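Gift Box Packers, Seasonal and Part-Time

Kirnell packs snack gift boxes for offices, hotels and school fundraisers. Orders pick up in the fall and run heavy through December. We are hiring packers for our Meinecke Street workroom, with training before the busy weeks start.

The work is done at a table. Each packer has an open box, a set of snacks and an order card. You check the snacks against the card, place them in the box, close the lid and put the box on the outgoing shelf. The larger items usually go in first.
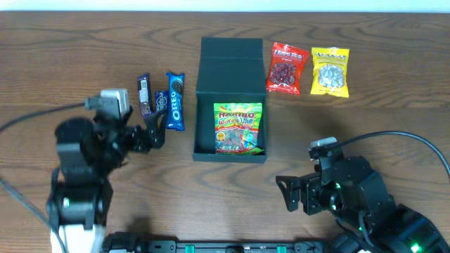
Candy bag in the box, cookies and snack bags still on the table.

What you will do:
Pack boxes by hand from order cards
Check wrappers for tears and open seals, and set bad ones aside
Place candy bags with the front label facing up
Fold lids and stack finished boxes
Wipe down your table at the end of the shift

A typical order is 24 boxes. Our largest last season was 1,224, and that one was split among 9 packers. We do not pay by the box. Speed comes with practice, and we would prefer that you pack a box correctly the first time. Bars and cookie packages can break if they are pushed down, so if something does not fit, take it out and start that box over. 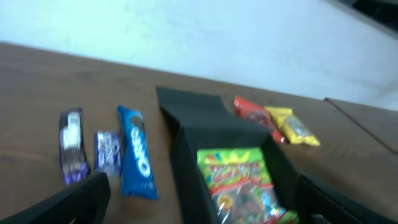

The assortment changes from one order to the next. Our Prilel box is mostly candy and the Festis box is mostly cookies and chocolate, but customers may swap items. Please read every card, even when the last ten were the same.

What we ask for:
Able to stand for most of a four-hour shift
Able to read order cards in English
Comfortable handling food packages that may contain nuts, wheat or milk
Steady attendance in December

Experience is not required. Morning and afternoon shifts are available, and you may ask for one or the other. Packers who complete the season receive a $100 bonus with their last check.

To apply, stop by the workroom and fill out a form, or send a short note with your name, phone number and the shifts you want. Address it to Samer Tarawneh, packing supervisor. Applications are due by 04/03/2019. We will call everyone who applies.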